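Why Do Squeeze Bottles Have Small Tips?

Sauces such as ketchup are thick. They do not pour the way water does. A squeeze bottle helps by pushing the sauce through a narrow opening, so that only a little comes out at a time.

What Happens When You Squeeze

Pressing the sides leaves less space inside the bottle. The sauce must go somewhere, and it leaves through the tip. When you let go, the sides spring back and air goes in.

Finding the Right One

Color and labels help people choose. One bottle may be yellow with a pointed tip. A ketchup container may be red, with a tomato on its label.

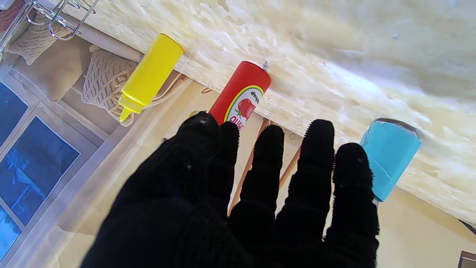 Words to Know

Nozzle: the narrow end of a bottle, where the sauce comes out.
Condiment: a food added to a meal for flavor.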